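Clonham Robot Bench: Questions We Hear Most

Do I need the safety briefing if I've used an arm before?
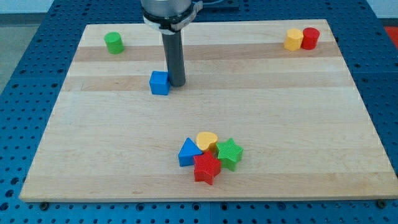

Yes, please, even if you've run one for years somewhere else! It takes 8 minutes, and our speed rules may well differ from the ones you're used to.

May I move a block while the arm is on?

Please pause it first, then reach in. We know it's a bother (we grumble too), but hands stay off the board until the arm is stopped.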